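Prorkham bench cell, wrist camera version. Setup and upkeep notes, updated Jun 13, 2019

Supplied as one arm, one wrist camera, controller, base plate and the Steditz simulator licence. Fits any flat bench that doesn't wobble. Spares from Baumgart, see end of page.

## Before you power up

- Base plate bolts first, arm second. Torque them in a cross pattern.
- Camera cable goes through the clip on the forearm, NOT round the outside. Leave slack at the wrist or it will pull out on the first full turn.
- Controller needs 27 mm clear at the back for the fan.
- Home the arm with nothing in the gripper.

## Camera setup

Do this in the simulator before you touch the real thing. Load the bench model, pick the wrist view, and jog the arm until part of the bench edge and a bit of floor are both in view. A plain white top on its own gives the matcher nothing to lock on to – it needs a hard line. The stock model has a white top over a speckled floor with black diamond tiles, and the edge shows up well against it. If all you get is white, raise the wrist and try again.
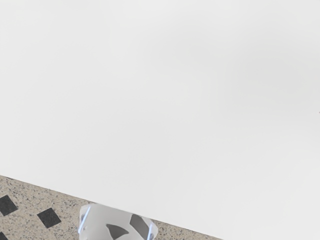

Frauke Wegener wrote in to say her cell kept losing the edge after every restart, and it was the offset file being read before the camera had woken up. Putting a 3 second wait in the startup script cured it for her, and she would like to see it made the default.

Fair point. Wait is now in the script from the next release, older units please add by hand. Line goes above the offset call, not below. Save, full restart, check teh log says "offset loaded" once only. Twice means the old script is still running alongside.

## Looking after it

Wipe the lens with a dry cloth. No solvent, it lifts the coating. Check the wrist screws every February at least, more if you run it all day. Grease for the base joint is Putulent 34, a thin smear – too much and it creeps into the encoder. Gripper pads wear on the inside edge first, swap both together.

Arm drifts to one side after a pad change? Re-home, then redo the camera step. Still drifting, look at the wrist screws again before ringing us.

## Spares

Pads, lens covers and forearm clips kept in stock. Wrist cable made to order, allow 3 weeks. Quote the serial number off the base plate, not the one on the contoller.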